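3.2 Bag types and how contents were sorted

Households in the Prorna trial were given no instructions on what kind of bag to use for soft goods. We wanted to see what people reach for when they clear out a cupboard or a hallway, and a supplied bag would have changed that. Of the 63 bags handed in during October, most were thin plastic film of one sort or another. The rest were paper carriers, pillowcases and a few stiff woven sacks. Bags were weighed closed where they could be closed, then opened on the bench and given a first reading before anything was taken out.

The first reading matters to the later steps. A sorter who can tell from the mouth of the bag what it mostly holds will send it to the right table straight away, and a bag sent to the wrong table has to be repacked. At the Kaltent depot a repack added 2 minutes to the handling time, which is a large share of the total for a small bag.
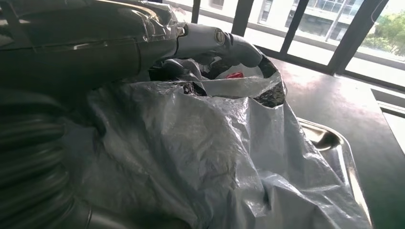
Figure 4. Open film bag at first reading.

Film thickness was the property that best predicted a correct first reading. We grouped the bags as opaque, translucent or clear, and recorded whether the sorter named the main contents before emptying. Opaque bags were read from the mouth alone. With translucent bags the walls helped as well: in Figure 4 the white film lets the shapes inside show faintly, although the creases throw back a good deal of light. The colour of the contents also had an effect. Dark material wadded together, like the black material bunched along the rim in the same figure, tends to be read as one thing whether or not it is, while a small patch of bright red beside it is picked out at once. Sorters often named the bright item first and were then less sure about the bulk of the bag.

We coded such cases as partial readings. A partial reading was counted as correct only if the sorter went on to name the larger share by weight. This is stricter than the rule in the earlier Eklund protocol, where any correct item was enough, and the two sets of results should not be compared directly.

Each sorter read 20 bags in a session and then took a break. Bags with no clear main contents were set aside and sorted by hand at the Gastska bench, and they are left out of Table 2.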